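# Cuaderno de banco, domingo, 9:40

Tarea nueva: colgar copas boca abajo en el soporte, con los dos brazos.
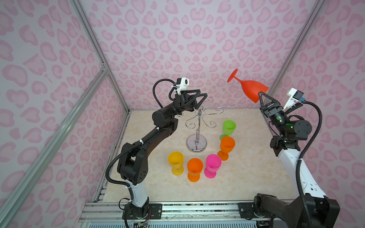 *Celda Wonmont, tarea «copas». El brazo derecho tiene la roja agarrada por el cáliz; el izquierdo, abierto sobre el soporte.*

¡Por fin algo que contar! La política entrenada con las 1000 demostraciones filtradas va mejor que la entrenada con las 2521 sin filtrar. Misma arquitectura (Zarka, sin tocar nada), misma semilla, mismo número de pasos. Lo he repetido con otra semilla porque no me lo creía y sale lo mismo.

El filtro es muy simplón: fuera las demos en las que la pinza se abre y se cierra más de una vez antes de levantar la copa. Pensaba que esos reagarres enseñaban a recuperarse. Mi lectura ahora es que enseñan a dudar: con el conjunto completo el brazo se queda temblando encima del cáliz, abre, cierra, vuelve a abrir... Con el filtrado baja y agarra. Da gusto verlo.

Donde sigue fallando:

- El giro. La copa tumbada y con el pie hacia la pared del fondo es buena postura de partida, pero al terminar de volcarla el pie roza los alambres rizados.
- Plástico translúcido. La profundidad de las cámaras de muñeca sale con agujeros en el borde. Para el agarre no importa, para colgar sí.
- Dos copas naranjas en la mesa: si la orden dice «la naranja», a veces cambia de objetivo a mitad de camino. Hay que decidir si eso cuenta como fallo antes de la próxima tanda, no después.

Lo de las paredes rosas de leopardo se queda. Con el fondo liso la política se agarraba al contorno de la pared y al mover la celda se perdía; con el estampado aguanta bastante mejor (falta la comparación limpia, esto es impresión mía).

Revisadas a mano 171 demos de las descartadas. Hay varias buenas que el filtro tira por un microcierre de la pinza, así que el umbral es demasiado estricto. Probar con histéresis.

Pendiente:

- 20 intentos por color, orden aleatorio, con el guion de Penner
- relanzar con umbral nuevo y subir los pesos a Prustari
- apretar las bridas del cable del brazo izquierdo, que en giros largos tira
- ¿y si el izquierdo sujetara el poste mientras el derecho cuelga? Pedir demos así, aunque sean pocas

Sigo después de comer.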